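Nothing Left on the Chair: a talk about putting clothes away
Speaker notes, long version
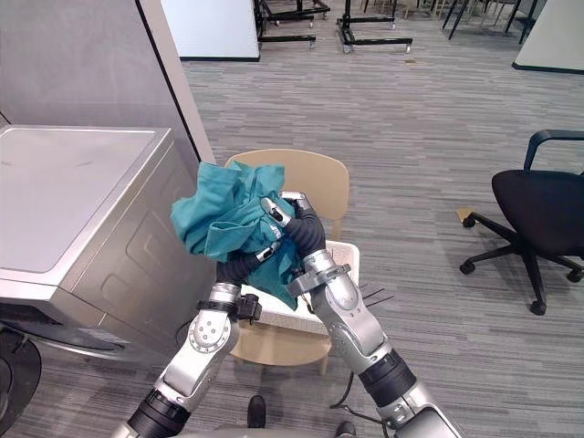

Photo: Settimio Costa

Okay, notes to self before the notes. Water on the left side of the lectern. Talk slower than feels normal. The clicker at the library only works if you point it at the ceiling. Skip the Drulitia story if we start late.

OPENING

Hi everybody, thanks for coming out at 7 in the evening, when I know most of you have dinner dishes waiting.

Show of hands. Who has a chair at home that has clothes on it right now? (Wait. Let them look around at each other. It always takes a second for the second half of the room to admit it.)

Right. Me too. Mine is in the bedroom, next to the window, and I bought it to read in. I've read in it maybe twice. What it does for a living is hold the jeans I wore yesterday and the cardigan I might wear tomorrow, plus a bathrobe that has a perfectly good hook four feet away.

So tonight is about the chair. It's a little bit about closets and a little bit about laundry, but mostly it's about the stuff in between, the clothes that aren't clean and aren't dirty and don't have anywhere to go.

SLIDE: WHAT'S ON IT

I got interested in this when I was helping my aunt move out of the house she'd been in since before I was born. She had three closets and a dresser and a cedar chest, all full, and all the clothes she wore in a normal week were on one armchair and the end of the bed. All of them! Everything in the closets was from another decade or waiting on a repair. We took four trips to the thrift store and she didn't miss a thing, except one green raincoat that I still hear about.

After that I started asking friends to empty their chairs for me. (Pause for the laugh, if there is one.) I'd sit on the floor and we'd sort. And it was the same kinds of things in every house. Worn once and still fine. Needs a button. Doesn't fit but I love it. Belongs to my sister. Came out of the dryer and never made it to a drawer.

That last one is the big one. Ask the room: how many of you have gotten dressed straight out of the laundry basket this month? Keep it light here, people get embarrassed.

SLIDE: THE WORN-ONCE PROBLEM

Spend real time on this. It's the part people come up to me about afterward.

Our furniture only has two settings. There's the drawer, for clean, and there's the hamper, for dirty. And then most of what we wear lands in the middle. You wore the sweater for three hours to go to your cousin's. You're not going to wash it. You don't want to fold it back in with the clean ones either, because it smells a little like your cousin's house.

My grandmother in Skeltard had pegs. A whole row of wooden pegs down the back hall, and that's where the worn-once things lived. She had so few clothes compared to us, but she'd given the middle category a place, and I've never seen her hallway look messy in any photo. I think we lost the pegs somewhere around the time we got the walk-in closet.

So my first suggestion, and if you only write down one thing make it this one: put up pegs. Or hooks, or a rail, or claim one shelf. Put it where you undress. Don't put it where you think it ought to go. I put my first set inside the closet door and used them for a week and then went right back to the chair, since the door had to be open and there was always a shoe in the way.

Somebody will ask how many. As many as you'll wear in a week, and then when they're full, something has to go in the wash or back on a hanger before the next thing goes up. That's the whole system.

(If somebody says hooks leave bumps in the shoulders of sweaters: yes, they do. Fold sweaters over a rail.)

SLIDE: FOLDING, BRIEFLY

I'm not going to teach folding. There are 1000 videos. I've watched a good share of them and I came away with one opinion, which is that the best fold is the one you'll do when you're tired.

I used to do the little upright packets. They look wonderful. I kept it up through September one year and then I got the flu, and my husband did the laundry for two weeks, and he folds a T-shirt in half and in half again and calls it done. And you know what? The drawers closed. I found my shirts. I've folded that way ever since, and I get the whole basket done during one phone call with my mother.

Fold where the clothes will end up. If the dryer's in the basement, carry the basket up first and fold on the bed. A folded pile in the basement has to survive the stairs, and the dog, and a kid looking for one particular sock.

Ask: who folds on the couch with the TV on? Lots of hands, usually. Fine, but then the couch turns into the chair. Put the piles back in the basket before you stand up, so you only have one thing to carry.

SLIDE: THE MENDING PILE

This one gets me a little. Every chair has a mending layer, down at the bottom, like sediment.

I kept a pair of gray pants waiting on a hem for so long that when I finally hemmed them they were out of style and back in again. The hem took me as long as one cup of coffee.

What works for me is a bag with a handle. Everything that needs a needle goes in the bag, and the bag hangs by the front door. Some months I sit down and do it. Other months I get sick of looking at it and take it to the Avcı shop on the corner, where they've done my zippers for years and where they are very kind about what I attempted first. Both of those are good outcomes. The bag leaves the house or the bag gets emptied.

If it's been in there for a full year, I let it go. I know. I know! But you've been living without it.

Drulitia story goes here if there's time. (Rented cottage, one suitcase for the two of us, the airline lost the other one, wore the same two outfits for the whole trip, best-dressed I've ever felt. Don't drag it out. Skip the part about the ferry.)

SLIDE: KIDS AND OTHER PEOPLE'S STUFF

Read the room. If it's mostly parents, stay here longer.

Kids don't have chairs, they have floors. Same idea, though. Low hooks, lower than you'd think — have the kid stand next to the wall and mark where their shoulder is. An open bin beats a drawer until they're seven or eight. I wouldn't fight over pajamas. Pajamas can go under the pillow, mine did.

For the things that belong to other people, and I mean your sister's jacket, your roommate's charger that somehow got mixed in, the casserole carrier: put it in the car. Not by the door. In the car, on the passenger seat, where it'll annoy you.

Partners are harder. Settimio, who's sitting in the back, has told me he likes his chair the way it is and he can find everything on it. I believe him. If it isn't bothering anyone in the house, leave it alone and go have a nice evening. I mostly hear from people when one of them minds and the other one doesn't, and for those couples I'd say two sets of hooks, one each, and no commenting on the other person's hooks.

SLIDE: WHAT IT COSTS

Quick one. My rail was from a hardware store and my hooks came out of a coffee can in the garage. You do not need a closet company. We had a quote done in the old apartment in Danora and it came to almost 2000 dollars, for a closet I could touch both sides of with my elbows. We said thank you very much and put up a second rod instead.

If you're going to spend money on anything, spend it on decent hangers, all the same kind. Your clothes take up less room and they stop sliding off onto the floor.

HOMEWORK

Tonight, when you get home, take everything off the chair and put it on the bed. You have to do something with it before you can sleep. Make your piles — wash, hang back up, mend, give back, give away. Whatever's left over is your worn-once pile, and the size of that pile tells you how many hooks to get.

Then sit in the chair for a minute. See if you even like it. A friend of mine did this and found out hers was really uncomfortable, and now there's a plant stand there.

QUESTIONS

Leave fifteen minutes. The ones that come up every time:

Moths. Cedar helps some, clean clothes help more. Vacuum the corners of the closet.

Bras. Hook.

Gym clothes. Straight to the hamper, please, all of them, every time. Let them air out over the edge first if they're damp.

Hats. I have no idea. If anyone has a good answer for hats, come find me by the cookies.

Handouts are on the table by the door, and pull the chairs back to the wall if you're the last one out.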